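Drarkus canteen asks for its cutlery back as odd chopsticks pile up

The canteen at the Drarkus community hall is asking regular diners to look through their kitchen drawers this December, after a sort-out of its cutlery found that very little of it still matches.

The canteen serves a hot lunch to anyone who turns up, and has done so for 13 years. It has never bought a full set of cutlery. Most of what is in the trays was given by households on the Iton estate when the canteen opened, and more has been added in ones and twos since then. Some of it came from a café on Mondal Street that closed and passed on the contents of its cupboards.

Nestor Dagdag, who runs the kitchen, said the sorting began after several lunches where soup was ready but there were not enough spoons on the counter to serve it with.

"We had people waiting with full bowls," he said. "The forks were fine. We have always had too many forks. It was spoons, and it was chopsticks on noodle days."

Everything was taken out of the trays and drawers and spread over the tables in the dining room between lunch and the evening clubs. Spoons were put with spoons where possible and chopsticks were laid out so that pairs could be found. The work took two afternoons, as the tables had to be cleared in time for the dance class.
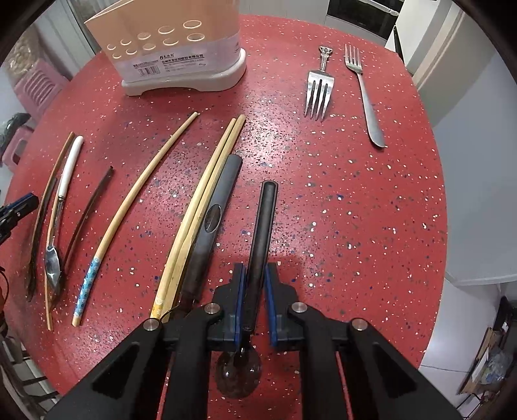
Chopsticks proved the slowest part of the job. The canteen owns a mix of plain and patterned ones, and the light wooden sort have come from so many different homes that two can look the same until they are held side by side. One is often thicker, or a little longer. Mr Dagdag said that plain sticks would now be paired by length and thickness, and that patterned ones would be kept back until a partner could be found.

"People take one home by mistake in a lunch box," he said. "Then we have one and they have one, and neither of us can use it."

By the end of the second afternoon there were 24 chopsticks without a match. These have been put in a jar beside the till, and anyone who thinks they may have the other half of a pair at home is welcome to come and compare. Two people had already done so before the jar had been out for a full day. One of them went home with a stick that had belonged to her mother, and left a pair of her own in exchange.

The canteen is also short of soup spoons. It would like at least 20 more before the new year, when numbers at lunch usually go up. Dark, light, plain and coloured handles are all welcome, and they need not match. The kitchen cannot use anything with a loose handle, or anything that has to be washed by hand, as the dishwasher is run after every sitting. Small teaspoons are not needed.

Old wooden pieces that have split or gone rough at the tip have been taken out of use. The better ones will go to the gardening club, which wants them as plant markers for its seed trays. Chipped serving spoons have been set aside for the children's mud kitchen behind the hall.

New trays have been bought to keep the sorted cutlery apart. They were paid for out of the 707 pounds raised at the autumn supper, and the rest of that money is being put towards a second hot cupboard. The trays are deeper than the old ones and have a long section at the back for chopsticks, which used to be stood in mugs and were often knocked over in the queue.

There will be a small change for diners as well. Used cutlery should now go into the two tubs at the end of the counter instead of being left on the plates. Spoons and forks go in the larger tub and chopsticks in the narrow one. The kitchen lost a number of pieces last year when they were scraped into the food waste with leftovers, and a few were found later in the compost by the gardening club.

Asked whether it would be simpler to buy one new set and be done with it, Mr Dagdag said the question had come up before. A price was obtained two years ago from Kikitz, the catering shop near the station, but the money went on repairing the oven.

"I would not say no to a new set," he said. "But people know the old things. There are some who will look through the whole tray for the spoon they like, and they hold up the queue doing it."

He added that the new trays might make that quicker.

Spare spoons and chopsticks can be left at the kitchen hatch from 10am until lunch finishes at 2pm, or given to whoever is on the front desk in the evening. They should be clean and wrapped in paper or put in a bag. Donors who want a particular piece back later should tie a label to the bag with their name on it, and the kitchen will keep it separate.

The jar of odd chopsticks will stay by the till until the hall closes for the holiday. Any still without a partner after that will be matched as closely as possible and put back into the trays for the first noodle lunch of the new year.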